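Search this site Search Go

Leonidas Drakos has been trying to get a machine to put away groceries for going on three years, and when you ask him how it's coming along he pulls his chair closer to yours.

"Ask me about a can," he says. "Everybody asks me about folding shirts. Ask me about one can!"

So we did. Drakos runs the small home-chores group at Unurent, up a flight of stairs over a tile store, and on the Thursday we came by he had been at his desk since before seven. The project is called Pronen. The goal sounds modest until you hear him talk it through: a two-fingered arm should be able to go to a counter, find the thing it was asked for, pick it up without knocking over the neighbors, and set it down where a person would have set it down. Cans, tubs, jars, a box of crackers. Later on, maybe, dishes.

"People think the hard part is the grabbing," he says. "Grabbing is fun. We got to grabbing in the first few months. The hard part is everything a ten-year-old does on the way there. You reach a little around the post. You see half a label and you know which can it is. You don't stop and think about a shadow on the counter."

Shadows come up a lot with Drakos. One early version of the software treated every dark patch as an object and would creep up to it very politely and close its fingers on air. He acts this out with his own thumb and forefinger, and he's good at it.

Most of the practice happens in simulation, where a dropped jar costs nothing and a night's work can be run again with the light moved over a little. Drakos says the group runs about 300 tries overnight on a normal night, then he and a colleague go through the bad ones with coffee. The simulated counters are plain on purpose. He would sooner have the arm learn one tub properly than get lost in a kitchen full of clutter. 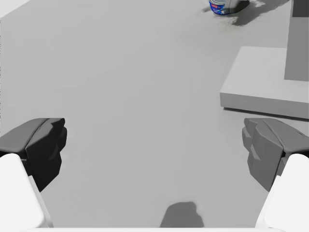 Makris is less sure that plain counters teach much, and told us that a store shelf at four in the afternoon has nothing plain about it, with cans turned backward, a sticky spot where something leaked and a customer reaching in from the side. Until a machine has worked a whole shift in that, Makris would call it a good student and leave it there.

Drakos doesn't argue when we bring this up. He gets more excited, if anything. "Yes! Right! That's the test I want," he says. "I want the sticky shelf. I just want to get there with something that already knows what a can is."

He has had one taste of it. In October the group took a real arm down to Kindeck, a housewares and dry goods shop a few blocks away, and set it up in the back room after closing. The job was to move 34 items from a cart to a shelf. It placed 12 of them without help. Of the rest, some were put down facing the wrong way, some were never picked up at all, and one jar of olives was held in the air for so long that the shop's owner went over and took it.

"She said thank you to it," Drakos says. "I loved that. She took the jar and said thank you."

Was he let down by 12? He shakes his head before the question is done. The year before, he says, the count would have been zero, and the arm would have needed a person standing by the switch the entire time. What pleased him most was a tub that slid when the fingers touched it. The arm backed off, opened up and came in again from a better angle. It had done that plenty of times on the screen, but he had never watched it happen on a real shelf with a real tub, and he says he yelled loud enough to bring someone in from the alley.

As for when any of this shows up in a regular house, he won't give a year. He thinks shops come first, in back rooms, at night, with a short list of items and someone around in the morning to fix what went wrong. Homes are tougher. Every kitchen is its own puzzle, people move things, and there's usually a dog.

"My mother wants it to do the pots," he says. "I told her, Mom, we're on cans. She said call me when you're on pots."

He goes back to Kindeck this winter with the same cart and the same shelf, and he's adding a bag of rice. Bags change shape when you squeeze them. He can't wait.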